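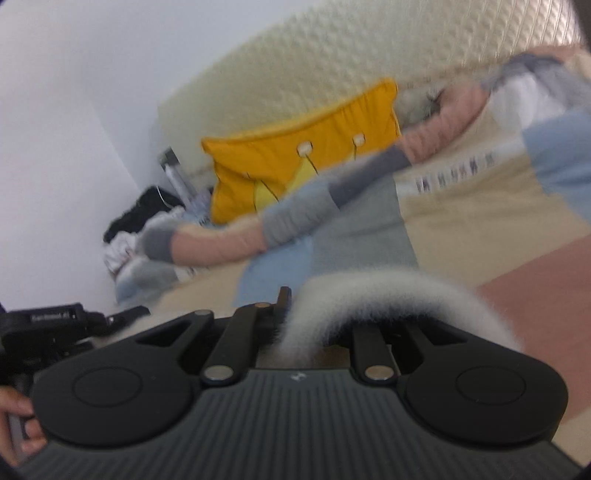

图 4-1 床上试夹:白色毛绒件搭在手持夹爪的钳口上

## 4 软物试夹:两套指垫怎么比

前三节把手柄装好、固件刷好、开合也标过了,到这一节终于可以夹点东西。Brolomside 里硬物的测试我放在第 5 节,先讲软的。理由很私人:我自己在软物上栽的跟头最多,趁你还有耐心,先把坑填了。

我手上比的是两套指垫,一套是 Stomico 的蓝色软垫,一套是 Rakley 的薄垫。手柄本体一样,换垫不换机构,所以比出来的差别基本可以算在垫子头上。如果你连手柄也换了,请单独开一张记录表,千万别跟我的数据混着看(我混过一次,对着曲线发了一下午呆)。

### 4.1 开始之前

手边要有这些:

- 两只手持夹爪,左右手各一只,电量都在一半以上
- 两套指垫,外加一把小十字螺丝刀
- 一件长条形的毛绒物,抱枕、靠垫都行
- 一两件叠好的衣服或者一块薄毯
- 无纺布和一小瓶酒精
- 记录表,纸的或者电子的,看你习惯

场地我推荐床。桌子当然也能用,但桌面太硬,指尖一碰到底就弹,软垫的好处全显不出来。床垫会让一点,被面有褶子,指尖常常连布带物一起咬进去,家里收拾东西碰到的麻烦差不多都在里面了。床单被子照平常的样子铺着就好,用不着抻平。

> **注意** 手柄每只差不多 310 克,单举不觉得重,两只手一起悬着录,没多久手腕就开始往下掉。我的办法是每做完一组就放下来歇一会儿。手腕一掉,夹持角度跟着变,那组数据基本白录。

### 4.2 换垫和归零

1. 关机。听到提示音之后再等几秒,让连杆完全松下来。
2. 把钳口掰到最大。正常的话两片指垫内侧相距 96 毫米,量出来明显偏小,先别急着换垫,回第 2 节重做开合标定。
3. 拧下指垫背后的螺丝。这颗螺丝短得可怜,掉进被子里基本就告别了。换垫请到桌上换,换完再回床边。
4. 装新垫。Stomico 的垫子左右有别,背面有个小缺口朝外;Rakley 的两片通用,随便装。
5. 螺丝拧到刚好吃上劲就停。拧死了垫子中间会鼓一点,肉眼很难看出来,夹薄布时就会发现中间咬住了、两头在漏。
6. 开机,空手慢慢合拢,再慢慢张开,来回三遍。
7. 在 Mayrhofer 控制器的菜单里选“指垫厚度”。蓝垫填 8,薄垫用默认值。
8. 按“归零”,看到读数跳一下再稳住,就算好了。

第 7 步请务必别跳过!我第一次换蓝垫就忘了改厚度,控制器一直以为钳口还没合上,记下来的开度全体偏了一截。画面看着完全正常,数据却是歪的,这种错最气人。

> **小心** 归零的时候手指别放在两根连杆中间。力气不算大,夹一下还是挺疼的,我试过。

### 4.3 摆位

毛绒长枕横着放,让长边对着你。竖着放也能夹,只是钳口得张到很大,两套垫子都会夹得很勉强,比不出高下。

你站在床边或者坐在床沿都行,选一个姿势做到底。中途换姿势,镜头离物体的距离会变,后面对齐画面的时候会多出一堆活儿。床上原来有枕头、衣服、叠好的毯子,留在那儿就行,背景乱一点反而更像平时的家。

光线方面,我吃过逆光的亏。吸顶灯要是正好落在镜头上方,白色的毛绒会糊成一团亮斑,毛边全没了。把身子转一点点,或者把那盏灯关掉,画面会好很多。傍晚那阵子光变得快,我一般避开。

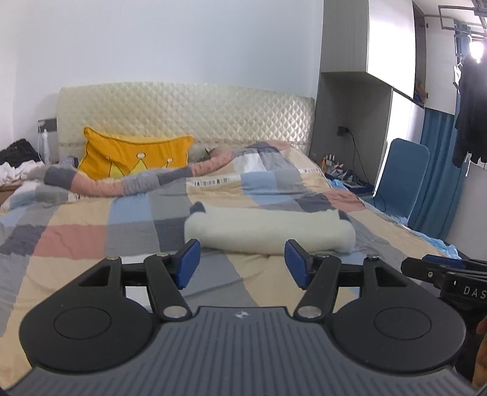
摆好之后先别急着按录制,空着比划两下。钳口张到最大,慢慢往长枕的近侧边靠,感觉一下指尖在哪个高度会先碰到被面。我的习惯是让指尖贴着被面滑进去,等两片垫子都挨上毛绒再合。从正上方直直往下扎也可以,但毛绒会往两边跑,十次里总有几次只揪到一撮毛。

### 4.4 正式试夹

每套垫子做 20 次,动作都照下面来:

1. 按录制键,手柄停在长枕上方,停稳。
2. 张到最大。
3. 贴近,合拢,合到你觉得“够了”为止。别使劲捏!手上一发狠,什么垫子都夹得住,那还比什么呢。
4. 提起来,高度到自己胸口附近。
5. 停住,心里数三下。
6. 放回原处,松开,手退回来。
7. 再按一次录制键,存下这一条。

中间掉了就掉了,别补夹,记一笔“掉”,照样存。我见过有人把掉了的那些条全删了,最后两套垫子都是满分,表格倒是很漂亮,一点用都没有。

记录表我只留四栏:垫子、夹的位置(中间或靠端头)、掉没掉、备注。备注随便写,“带起被面”“滑了一下又咬住”“手抖”都可以。后来整理的时候,最有用的往往就是这一栏。

两只手一起夹的动作放到后面,单手做完再说。双手时两边的手柄最好由同一个人拿,两个人配合容易你等我我等你,节奏全散了。如果只能两个人来,那就约定由一边喊“合”,另一边跟。

### 4.5 我自己的感受

先声明,这一段全是手感,你的结果完全可能跟我相反。

Stomico 的蓝垫夹毛绒是真舒服。垫子会陷进毛里去,轻轻一合就有“咬住了”的感觉,提起来的时候长枕两头往下坠,它也不太滑。缺点是粘毛,做完一组垫子上一层绒,不擦的话下一组明显发滑。还有就是厚,从侧面往叠好的衣服底下插,总是把最上面一层推皱,插不进去。

Rakley 的薄垫正好反过来。夹毛绒得多用点力,夹端头的时候会慢慢往外溜,溜到一半我还老忍不住去捏紧它(忍住!)。可是夹薄布特别利索,单层床单的一个角,它能干干净净地捏起来,底下那层不动。夹毯子边也是它顺手。

所以我现在的配法是:毛绒、枕头、厚毯子用蓝垫,衣服和床单用薄垫。两只手柄一边装一种也试过,左薄右厚,叠毯子的时候还挺好用,不过控制器里左右要分别填厚度,忘一次就得重来一次,嫌麻烦的话就别学我。

Mayrhofer 的控制器我也顺便说一句。默认的平滑开得有点高,快速合拢的时候开度曲线会慢半拍,夹硬东西看不出来,夹软的就能看见曲线和画面对不上。我把平滑降到“低”,抖是抖了点,时间上准多了。两套垫子一定要用同一档平滑来比。

### 4.6 常见毛病

**合拢之后读数回不到零。** 多半是垫子上夹着毛或者线头。无纺布蘸一点酒精擦,晾干再归零。擦了还不行,看看指垫厚度是不是填错了。

**提起来的时候带着被面一起走。** 指尖进得太低。把入口往上抬一点点,或者先用另一只手把被面压住。压过的那几条记得在备注里写明。

**画面里钳口清楚,后面全糊。** 手动得太快。第 1 步和第 5 步的“停”要真停,背景糊得厉害的条目我会挑出来重录。

**两边连杆张得不一样开。** 空手开合几遍,如果还是一边快一边慢,检查连杆根部那颗大销子附近有没有卡绒。八月里我有一只就是这么坏的,拆开一看里面一小团白毛,取出来立刻好了。

**录制键按了没反应。** 长按了。短按才是录制,长按是锁定,再长按一次解锁。

> **小心** 酒精别直接往手柄上喷,先喷在布上。镜头那一面用干布,别用擦过垫子的那块。

### 4.7 收工

1. 把两套垫子拆下来,各装各的袋子,袋子上写好装过几组。
2. 手柄合拢再关机,张着收进盒子容易别到连杆。
3. 记录表和录像放进同一个文件夹,文件夹名里写上垫子的名字。
4. 翻翻被子,看有没有掉进去的螺丝。

硬物那一节要用的杯子和盒子,可以现在就去找,口径比钳口最大开度小一些的就行。第 5 节默认你已经把指垫厚度改回了默认值,并且装着薄垫。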